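De: Urmas Jõgi
Para: lista manipulación-demostraciones
Asunto: Re: [manip-demo] Resultados de Pinholm con pinza de mano, tarea de recoger la mesa

Hola a todos:

Contesto por partes al mensaje de Ntombi, que me parece útil pero que saca conclusiones más grandes que los datos. Dejo citado lo que hace falta.

> El 31 de agosto no llegaremos a tener la segunda tanda, así que adelanto
> lo principal. Con las demostraciones tomadas en casas, usando pinzas de
> mano en lugar de teleoperación, la política de Pinholm recoge platos y
> cuencos en 5 de las 7 cocinas y salones que no había visto nunca. La
> versión entrenada solo con datos del laboratorio se queda en 2. Creo
> que con esto podemos dar por cerrada la discusión sobre si la variedad
> de entornos compensa la pérdida de precisión de la trayectoria.
>
> Jasper ha revisado los vídeos de evaluación y coincide. Si no hay
> objeciones, lo incluimos tal cual en el informe de Nulldale.
>
> Ntombi Matlala

Tengo objeciones. La primera es de tamaño: siete entornos son muy pocos. Si una sola de esas casas cambia de columna, el titular se queda en cuatro, y con dos la diferencia con el laboratorio casi desaparece. No digo que el efecto no exista. Digo que un intervalo de confianza calculado sobre siete casas ocupa media página, y que en el borrador no aparece ninguno. Repetir muchos intentos en la misma casa no arregla esto, porque la unidad que nos interesa es la casa.

La segunda objeción es el criterio de éxito. En la hoja de Jasper una prueba cuenta como buena si el plato «termina en la pila». He vuelto a ver los vídeos y en dos de los éxitos el plato llega a la pila empujado por el borde, sin agarre. Para recoger una mesa puede valer. Para sostener que la política ha aprendido a agarrar vajilla baja de borde fino, no. Pediría dos columnas separadas, agarre y colocación, y que las puntúe alguien que no sepa de qué modelo viene cada vídeo.

Luego está la trayectoria. Con la pinza en la mano, la posición se reconstruye a partir de la cámara y los sensores inerciales, y toda la tesis descansa en que ese error sea pequeño comparado con la tolerancia de la tarea. En el anexo el error se mide con un recorrido lento por una habitación bien iluminada. ¿Alguien lo ha medido con la cámara pegada a un plato liso de un solo color, que le tapa buena parte de la imagen y no ofrece casi nada a lo que engancharse? Amirhossein planteó lo mismo en la reunión y la respuesta fue que el resto de la habitación aporta puntos de sobra. Puede ser. Quiero ver la curva de error en los últimos centímetros antes del contacto, que es donde se decide el agarre.

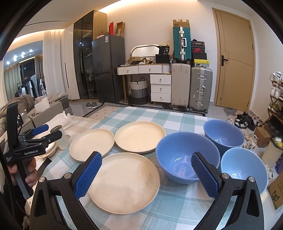
También me preocupa el fondo, por el motivo contrario. Los salones reales están llenos de muebles, cajas y zapatos, y eso ayuda a localizar la pinza, pero le da al modelo mil cosas a las que agarrarse que no son la tarea. Si todas las demostraciones de una casa comparten mantel y vajilla, no sabemos si la red se guía por el plato o por el dibujo de la tela. La prueba es barata: misma casa, mismos platos, otro mantel. Y después al revés, mismo mantel y otra vajilla. El grupo de Gretalville hizo algo parecido con vasos y el rendimiento se les cayó mucho más de lo que esperaban – Védís tiene las tablas, por si quiere compartirlas aquí.

Por último, la comparación con el laboratorio no me parece justa. Los datos de casas los tomaron 6 personas y los del laboratorio una sola. Se están cambiando a la vez el entorno y la mano que demuestra, y se atribuye toda la mejora al entorno. Marquez, nuestro conjunto anterior, permite separar las dos cosas, al menos en parte, porque tiene varios demostradores en una misma sala. Habría que entrenar con un subconjunto del mismo tamaño antes de escribir la palabra «cerrada» en ningún sitio.

Mi propuesta para el informe es dejar la tabla, quitar la frase sobre la discusión cerrada y añadir el número de casas al pie de la figura. La prueba del mantel puedo correrla yo si me pasáis los pesos del modelo y la configuración exacta de la evaluación. La que está en el repositorio no coincide con la del texto: el umbral de cierre de la pinza es distinto y no sé cuál de los dos se usó.

Un saludo,
Urmas Jõgi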